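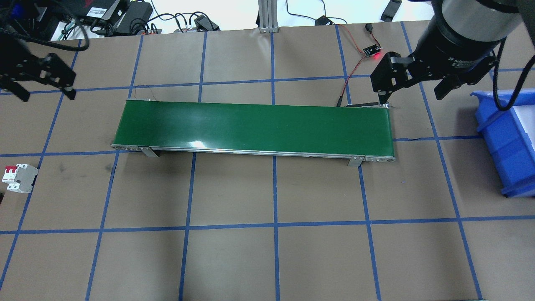

I have been trying to get our kitchen garden laid out properly before July, and the hardest part has been deciding how big each crop's space should be. For years I sowed in long rows and thinned them badly. This spring I switched to squares. I planned it indoors first, on a table covered in brown kraft paper and marked off into a grid with blue masking tape, and then copied the same idea on to the soil with string and pegs.

The bed is 353 cm long and 90 cm wide. That gives me 11 squares down the length and two full ones across, with a strip left over that I have given to spring onions. Each square gets one crop. Beetroot goes in at nine to the square, lettuce at four, and a courgette has four squares to itself and will still want more.

Florence Doucette, who has the plot next to ours, thinks the string is a waste of time. She sows broad beans in a double row and always has more than she can eat. I agree with her about beans. I left them out of the grid and put them along the fence.

The soil was poor to start with. We bought the house from a man who had kept gravel on most of the back garden, and under it was grey clay. Two winters of leaf mould and manure have helped. It still cracks in a dry week, so I water in the evening, after seven, and mulch with grass clippings when there are any.

What I have in so far: beetroot, two kinds of lettuce, chard, carrots, radishes and one courgette. The carrots have come up thinly and I may sow that square again. Slugs took most of the first chard. Niloufar Mazandarani gave me six spare seedlings in yoghurt pots and those have gone in their place, with a ring of cut plastic bottle round each one.

Leeks are next. They are still in a tray by the back door and need to be as thick as a pencil before I move them.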